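# Trutent Silus: un mes con esta cartera de criptomonedas en el bolsillo

22/03/2022

Llevo desde February pasado, perdón, desde febrero (tengo el teléfono en inglés y se me pega todo), usando la Silus, la cartera física de Trutent, y ya va siendo hora de contaros qué tal. La compré con mi dinero, no me la ha mandado la marca, y me costó 255 euros con el envío. Cara, sí. Venía de guardar las claves en un papel doblado dentro de un libro de cocina, así que cualquier cosa era una mejora.

## Primera puesta en marcha

Viene en una cajita muy apretada, con el cable, dos tarjetas para apuntar la frase de recuperación y un manual que parece traducido a las tres de la mañana. El asistente te lleva de la mano: eliges PIN, apuntas las palabras, las repites y listo. Tardé 27 minutos, contando que me equivoqué en una palabra y tuve que volver a empezar (culpa mía, mi letra es un desastre).

Lo que menos me gustó fue la actualización obligatoria nada más enchufarla. Se quedó clavada a la mitad y no había forma. Al final cambié de puerto USB en el ordenador de sobremesa y entró a la primera.
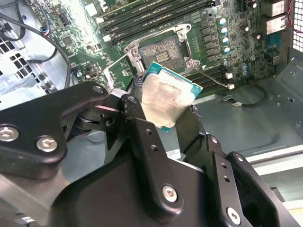 ## El día a día

Aquí es donde me ha ganado. La pantalla se lee bien incluso en la calle, y la dirección de destino sale entera, sin puntos suspensivos en medio, que es una cosa que me ponía negra de la cartera anterior. Para firmar un envío mantienes pulsados los dos botones tres segundos y vibra un poquito. ¡Me encanta esa vibración!

La aplicación de escritorio ya es otra historia. Va lenta al abrir, sobre todo si tienes muchos movimientos. Yo tenía 1413 apuntados entre compras pequeñas, comisiones y tonterías varias, y el historial tardaba una eternidad en cargar. Con la versión de marzo ha mejorado, aunque sigue sin poder ordenarse por importe.

Otras cosillas que he ido apuntando:

- Los botones están muy juntos y con guantes no hay manera.
- Se puede poner nombre a cada cuenta, con tildes y todo.
- El informe para Hacienda sale en CSV y las fechas vienen en formato americano. Toca arreglarlas a mano.
- La conexión con Prorkgate, que es donde compro yo, funciona, pero te pide permiso otra vez cada vez que cierras la aplicación.

## El soporte

Escribí dos veces. La primera me contestó un tal Zsolt Szekeres en el mismo día, muy majo, y me explicó lo de los permisos de Prorkgate con capturas y todo. La segunda, por lo de las fechas, me mandaron una respuesta automática y hasta hoy. Mi cuñado Anselmo Arango tiene la misma cartera y dice que a él le pasó al revés, así que supongo que depende de quién te toque.

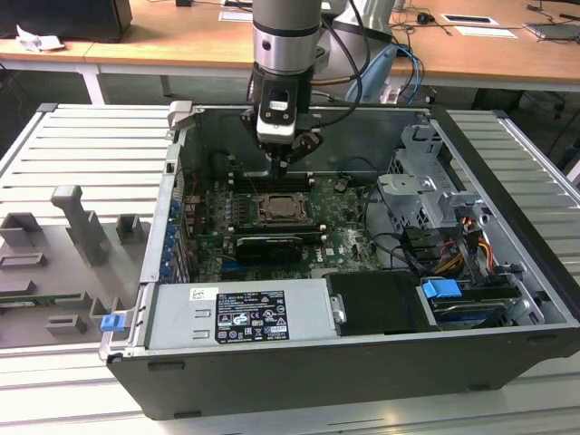 **¿Y si pierdo la Silus, pierdo también las monedas?**

Las monedas siguen en la cadena de bloques y el aparato solo guarda las claves. Con la frase de recuperación puedes restaurarlo todo en otra Silus o en una cartera compatible, siempre que hayas apuntado bien las palabras y en orden. Yo hice la prueba con una cuenta casi vacía antes de pasar lo gordo, y os recomiendo lo mismo.

## ¿Me la quedo?

Me la quedo, vaya. Le pongo un siete y medio: el aparato en sí es de nueve y la aplicación aprueba por los pelos. Si solo tienes cuatro duros en cripto, 255 euros me parecen una barbaridad, y hay opciones más baratas que hacen lo básico. Si mueves algo más, o si eres de las que duermen mal pensando en el papelito del libro de cocina, pues merece la pena.

Me falta probarla con el móvil, que todavía no he comprado el adaptador. Cuando lo tenga actualizo esta entrada.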